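Keeping your smoke alarms from driving you mad

I've lived in our terrace in Grarncombe long enough to have been woken by every kind of chirp going, so I thought I'd put my alarm habits in one place. Most of them cost nothing.

First, dust. A fluffy alarm is a twitchy alarm! I run the soft brush on the vacuum over the vents of all 4 of ours whenever I change the beds in the spare room, and then press the test button while I'm up the steps anyway. Don't use polish or spray cleaner on them, just the brush and a barely damp cloth on the outside.

Toast is the other culprit. Ours used to go off every Sunday until we moved the one by the kitchen door further down the hall and put a heat alarm in the kitchen itself (heat alarms don't mind a bit of smoke from the grill pan). Check the leaflet for how far from walls and light fittings yours should sit – they do vary. And if it's wired into the mains, get an electrician to move it. Ours was Tane Henare from over in Mudgway, very tidy, and he hoovered up after himself.

Now, the chirp. One short beep every minute or so usually means the battery is going, and it always seems to start at night when the house cools down. If you can't tell which alarm it is, stand under each one in turn with the other doors shut. Mine turned out to be an old one in a box in the loft, and I'd changed three perfectly good batteries by then!

While you're up there, look at the date on the back or the side. Alarms wear out even if the test button still beeps, and most makers say ten years. I write the replace-by month on a bit of masking tape inside the meter cupboard door. Ours says July, both upstairs ones together.

Painting the ceiling? Pop the cover that came with the alarm over it, or a clean shower cap if the cover's long gone, and take it off the minute you've put the roller down. Never paint the alarm itself. Warrick Dunstan next door did his to match the landing and had to buy a new one.

One more for anybody with a heavy sleeper or someone hard of hearing at home: you can get a pad that goes under the pillow and shakes when the alarm sounds. My mum has one at her flat in Rindley and she was 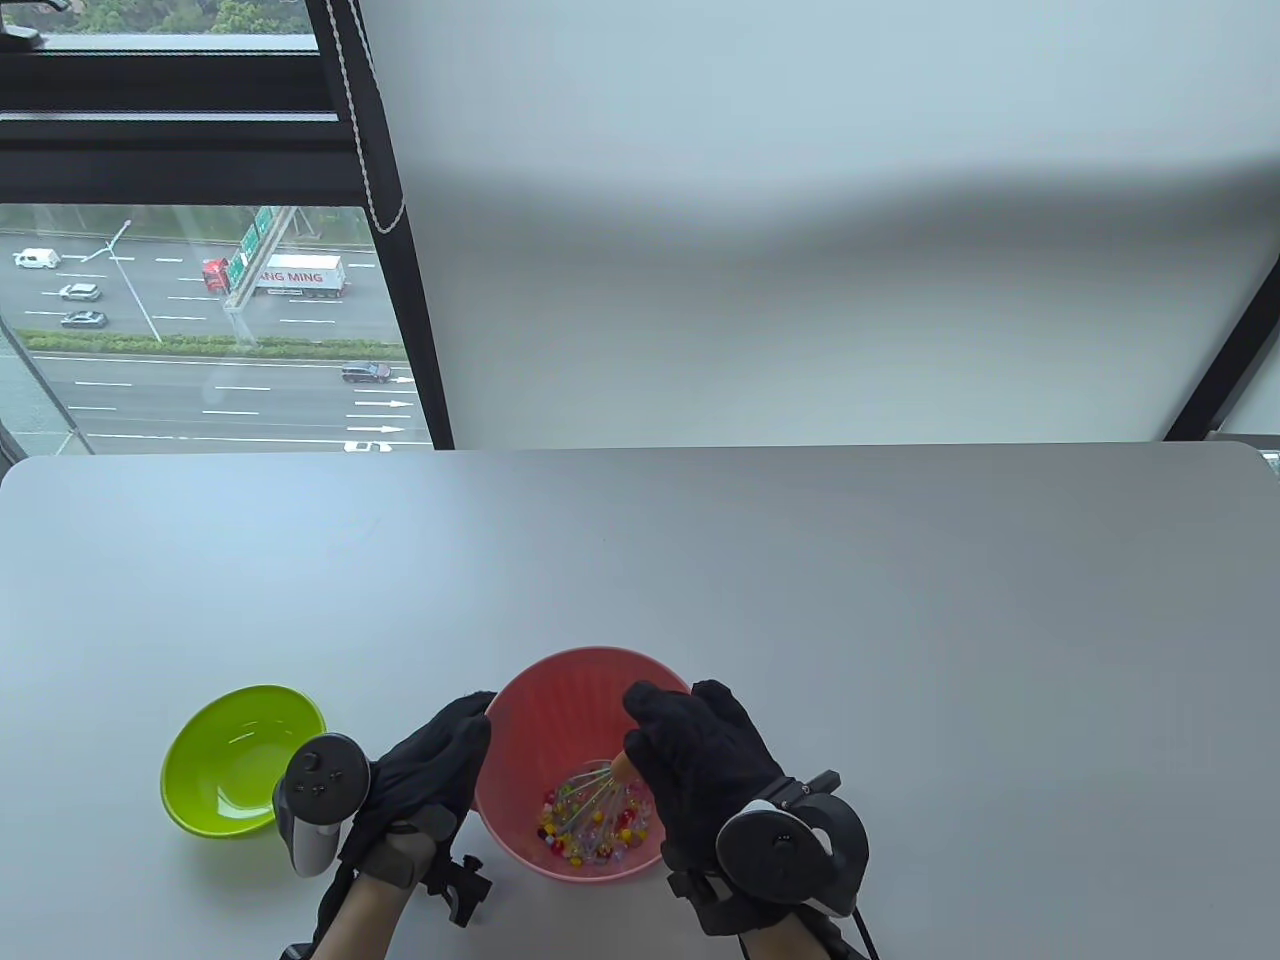

very doubtful about it to begin with, but she wouldn't be without it now. We test hers when I go round for lunch, with her lying on the bed fully dressed and shoes off, and it gives her the giggles every time. Do remember to plug the base unit in somewhere the hoover won't get unplugged from – hers lives behind the wardrobe with a label on the plug.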